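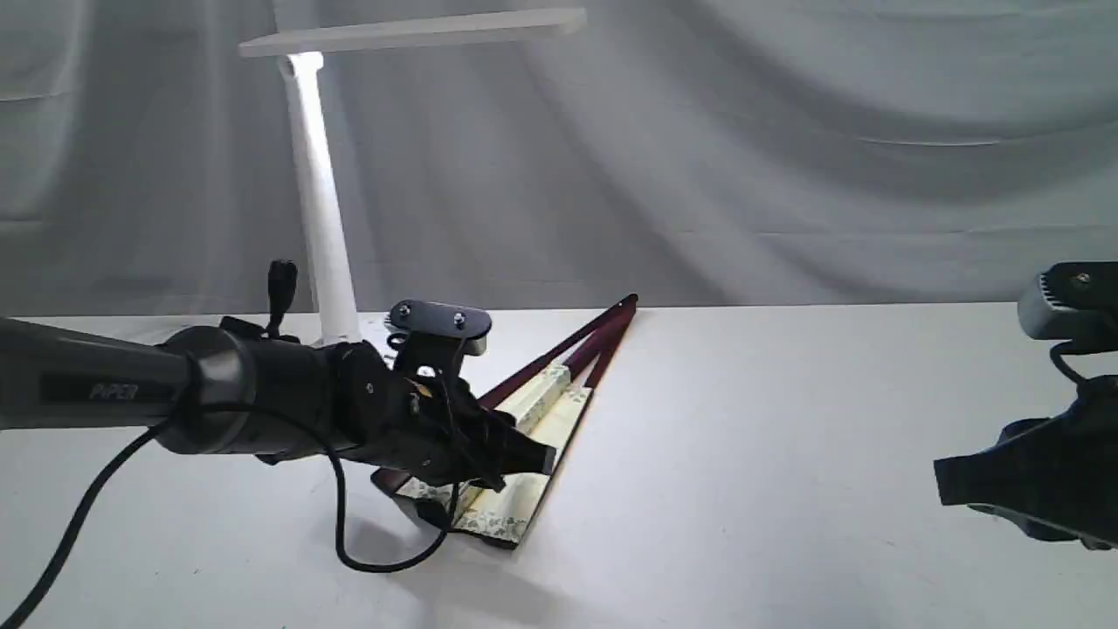

Fig. 5. PIPER arm over a white tabletop, mounting plate on the wrist.

Restoring the Molero lab database to a test VM

Do this on a throwaway VM only. Never on the production host.

Before you start
- Wostia host tools, build 334 or later
- 70 GB free on the data drive
- The backup file from the Skevham share (ask for read access, takes a day sometimes)

1. Create the VM. Two cores is enough. Name it Juhl, the scripts look for that name.
2. Attach the second disk. Format it, give it the letter D.
3. Install the database engine with defaults. Mixed mode login on. Write the admin password down somewhere safe.
4. Copy the backup to D:\restore. Don't run it off the share — it times out halfway and you get to start over.
5. Open the query window, run restore_lab.sql. Wait for the finished message.
6. Take a snapshot now, before you touch anything esle.

Note: if step 5 stops with code 616, the log path is wrong. Edit the second line of the script, save, run again. No need to rebuild the VM.

CAUTION: The cleanup script drops every database on the server, not just the lab one. Check the server name twice.

7. Run the corruption script for the lab you want. One at a time.
8. When done, roll back to the snapshot. Dont try to repair and reuse — old page errors hang around and mess up the next lab.

Snapshots older than the Wednesday refresh wont match the new scripts. Delete them and redo from step 4.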